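Ripening on the counter vs. the fridge – what do you do?
Started by Rocío Alvarado, Jan 13, 2023
8 replies | 242 views | 4 shares

Rocío Alvarado wrote:
My sister and I have been going back and forth on this, so I'm asking people who cook more than we do. I buy fruit once every couple of weeks because the good market in Punddale is a long drive. I leave everything out on the kitchen table until it's ripe and then eat it fast. She puts everything in the fridge the minute she gets home and says mine goes bad because I'm lazy. My tomatoes taste better than hers, but I do throw more away. What goes where?

pistonlow_pete wrote:
Tomatoes never go in the fridge. They turn mealy and the flavor is gone. My mother kept hers on the windowsill and so do I. End of story for me.

quietkitchen wrote:
Not end of story. An unripe tomato in the fridge is a bad idea, I agree. A fully ripe one is going to rot if you leave it out in a warm kitchen. I put ripe ones in the fridge for a day or two and take them out an hour before supper. I can't tell the difference and neither can my husband.

pistonlow_pete wrote:
I can tell the difference.

Zoila Escobar wrote:
It depends on the fruit, so you can't have one rule. I worked the produce counter at Arboleda for years and this is what we told customers.

Oranges are done ripening when they're picked. Leaving them out won't make them sweeter. They're fine on the table for a week and they keep a lot longer in the fridge.

Tomatoes keep ripening after they're picked if they've started to turn. Leave them out, stem side down, out of the sun.
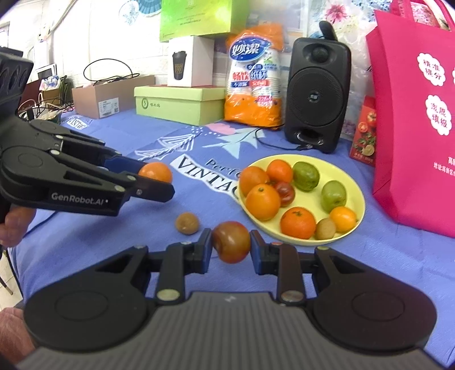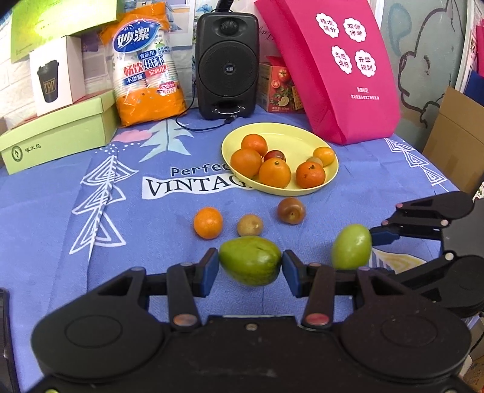
Mangoes are the ones people get wrong the most. Don't go by color. Some kinds stay green all the way through and are ready to eat while they still look unripe. Press gently near the stem end. If it gives a little and smells sweet there, it's ready. If it's hard as a rock, leave it on the counter and check it every day. Putting a hard mango in the fridge can stop it from ever ripening right. Once it's soft you can chill it for a few days.

Green tomatoes I would treat separately. If they're full size they will usually color up indoors. If they're small and very hard, fry them or make relish.

dale_in_prellska wrote:
Good post. I'd add the paper bag. Put the hard mango in a bag with a banana and fold the top over. Takes a couple of days off the wait. Works on avocados too.

quietkitchen wrote:
I've tried the bag and I don't think it does much. My kitchen is cold in winter, so that could be why.

dale_in_prellska wrote:
A cold kitchen would do it. Try on top of the refrigerator. It's warmer up there.

Rocío Alvarado wrote:
Thanks, this helps. I had no idea about the oranges. I've been waiting on mine to "sweeten up" this whole time. Zoila, does it matter if they're all in the same bowl? I have one big bowl and everything goes in it.

Zoila Escobar wrote:
It matters some. Apples and bananas push the other fruit along, so keep those apart if you only shop every two weeks. Oranges don't bother anything, but look at the bottom of the bowl. If one gets moldy, the ones touching it will go next. Don't wash anything until you're going to eat it, either. We had people bring back berries every June that they had washed and put away wet – there wasn't much we could do for them.

As for your sister, she's right about the ripe stuff and you're right about the rest. Buy some of it hard and some of it ready, and eat the ready ones first.

pistonlow_pete wrote:
Still not putting a tomato in the fridge.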